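Print this page | E-mail this page

Rusdale Robotics Club – Help Desk
Ticket: Gripper does not close on command / cup pour task
Status: Open, waiting on club
Priority: Normal
Category: Arm and gripper

Original report

We are a student club working on the pouring task for the spring showcase in April. The arm has to pick up a clear plastic cup with grains in the bottom, move it over a metal mixing bowl, tip it, and set the cup back down. The arm moves to the right place almost every time. The trouble is the gripper. On some runs it gets the close command and the fingers stay wide open. The arm then goes through the rest of the routine with nothing in its hand, including the pour.

It does not happen on every run. We had a good stretch on Friday and then it failed 5 times before we went home. The controller is the Kitau board that came with the club kit. The routine was written by last year's team and we have changed the positions but not much else.

Things we tried before writing in:

Restarted the controller. Worked for a while, then the same thing.
Swapped the USB cable. No change.
Opened and closed the gripper by hand from the jog screen. Works fine every time.
Ran the routine with no cup on the table. Fingers still stayed open on one of the runs.

Reply from help desk

Thanks for the list, it saves us asking. If the jog screen works every time, the motor and the linkage are probably all right. Please check two things.

First, look in the routine for the wait between the move command and the close command. If it is set too short, the board can drop the close command while it is still busy with the move. Second, please send the log with the verbose setting turned on. The normal log only shows that a command was sent and not whether the board accepted it.

Also check the linkage bolts while the power is off. A loose one will not cause this but it will make your grip uneven later.

Club update

Found the wait. It was set to 300 milliseconds. We do not know why last year's team picked that. Bolts were checked with the power off and one took a small turn, the rest were snug.

We turned on verbose logging and ran it until it failed. This is the part where it goes wrong:

move to PRE_GRASP – sent
move to PRE_GRASP – accepted
wait 300
gripper CLOSE – sent
gripper CLOSE – rejected, busy
move to LIFT – sent
move to LIFT – accepted

So the close command is being turned down and the routine carries on anyway. On the good runs the line says accepted.

Reply from help desk

That is what we expected. The Kitau board takes one command at a time and does not hold the next one in a queue. Do not just make the wait longer. It will hide the problem until the arm has a longer move to make, and then it will come back.

Use the wait-until-idle call in place of the fixed wait. Then add a check after the close command. If the answer is rejected, try again, up to 2 more times, and if it still fails, stop the routine with the arm where it is. Please stop there and do not go on to LIFT. With a full cup you could knock it over.

Run it slowly the first few times and keep one person at the stop button.

Club update

Both changes are in. We set the table up again from scratch so the positions would be clean: bowl a little left of center, cup right next to it on the left side, gripper starting open, up and to the left of the cup.
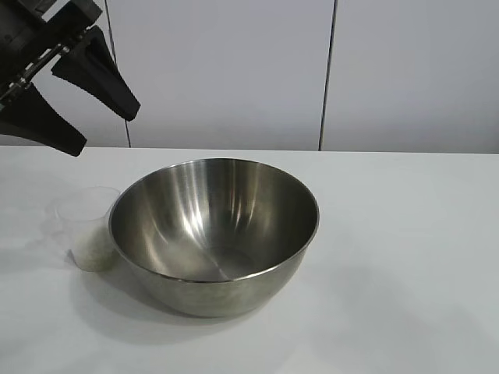
With the new code the close command has been accepted on every run so far, and the retry has not been needed. We ran it at half speed and then at full speed and the log looks the same for both.

There is one thing left. The cup is light and has slightly tapering sides, and when the fingers close on it near the rim it squeezes in and starts to tilt. A few grains missed the bowl on the last run. We lowered the grasp position a little and that helped. Some of us want to put rubber pads on the fingers and some want to lower the closing force first. The force setting is at the default and none of us has touched it before.

Reply from help desk

Lower the force first. Pads will change the finger opening and you would have to teach the positions over again. Bring the force down one step at a time with the cup standing on the table, and stop when it holds without the sides bending in. Then do the lift alone, no pour, until you trust it.

The cup is also very close to the bowl in your layout. If the rules let you move it, give the fingers more room on that side. If they do not, come in from the left and check that the finger on the bowl side clears the rim before it closes.

We will leave this ticket open. Please send the force number that works for you – the Nyamweya team has the same cups and asked us about it too.

Last updated: Friday, 4:40 p.m.

Print this page | E-mail this page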